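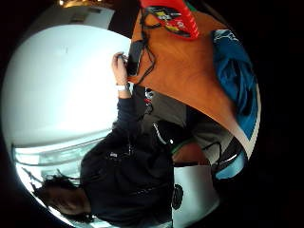

Dronbridge Student Gripper Set, v2

Recordings made by the Dronbridge robotics club with its hand-held gripper, for the autumn manipulation project. Maintained by Ekua Quansah and Hakim Lubis. Last updated 5 August 2023.

Contents
203 episodes, split into 172 for training and 31 for testing. Episodes from one session never appear in both splits.

Layout
episodes/ one folder per episode, video plus gripper width log
splits/ train.txt and test.txt
tools/ loader and playback script

Recording notes
Fisheye lens, circular field, black corners. Video is stored as recorded, and orientation varies between clips. Run playback with --rotate to turn it upright. Club members and cables are often in view, mostly at the start of a clip.

Known issues
Bright walls and windows are overexposed in some clips.
Width log drops samples in episode 40. The loader skips it by default.

Use
Club and coursework only. Ask Ekua before sharing clips that show people.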